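4.2 Cloth handling on soft surfaces

Of the chores in our set, picking up and folding loose cloth remains the furthest from routine use. Rigid items can be grasped from a stored shape, but a garment dropped on a bed has no fixed shape to store. We follow the protocol of Bondarchuk for the Otura tasks, with two changes: the cloth may lie on bedding as well as on a table, and other household objects are left where they are.

Demonstrations were recorded with a hand-held two-finger gripper in furnished rooms at the Ilwood site. The training set holds 500 demonstrations and the test set 300 trials. A trial counts as a success only if the cloth is lifted without the sheet below it. Most failures occurred at this first step. The policy closed on the sheet and the cloth together, or closed too high and came away with nothing. Fewer errors came later, during the fold itself. Figure 4 shows a grasp on a blue cloth lying on a cream-colored sheet, with a fold of the fabric between the fingertips.
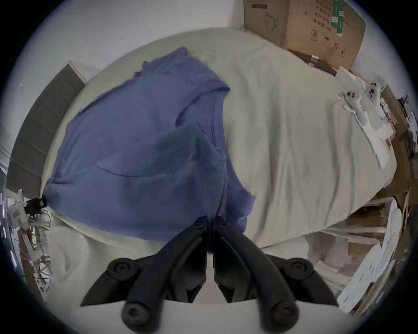
Figure 4. Pinch grasp on crumpled cloth over a wrinkled sheet.

Wrinkles in the sheet were a larger problem than we expected. The policy often treated a long crease in the bedding as the edge of a garment, mainly when the two were close in color. Adding a depth channel, as in the Elau baseline, reduced these errors but slowed each attempt by 11 percent. We did not test printed fabrics. On present results, we would not leave the system to clear a bed without a person in the room.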